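Redero standing desk mat, six months in

I bought the Redero mat back in October after my knees started complaining every afternoon around the time I'd normally make a second coffee. I'd been standing on bare floor like a fool (my sister's word, and fair enough) and figured anything squishy would help. So did it? Mostly, yes!

First, the smell. It came rolled up tight in a plastic sleeve and stank of new tires for a good week. I hung it over the porch rail and that took care of most of it. It also wouldn't lie flat at first, so I parked two boxes of printer paper on the corners overnight.

Once it settled down I really started to like it. It's firm enough that I don't sink in and get sore ankles, which happened with the Tekosum one I had before, and there's a raised bump along the back edge that I roll my feet over on long calls without thinking about it. My friend Mayuree Somboon borrowed it for a weekend of canning and tried very hard not to give it back.

Gripes: it shows every crumb and every dog hair, and the surface has a fine texture that hangs onto both. A damp rag works, the vacuum doesn't. And the edges could taper more, my chair catches on them when I roll in to sit.

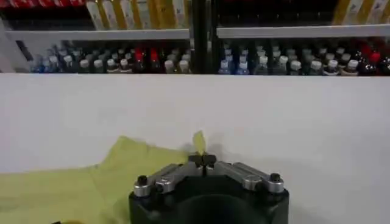

Two silver finger linkages and small black fingertips, nearly touching, with the table beyond.

I stand maybe half the day now and my knees have quit griping by dinner. If you've got a hard floor, get the thicker version. On carpet I'd save the money, it wobbled when I tried it in the bedroom. Four stars, and I'd buy it again, but please, Redero, air these things out before you roll them up.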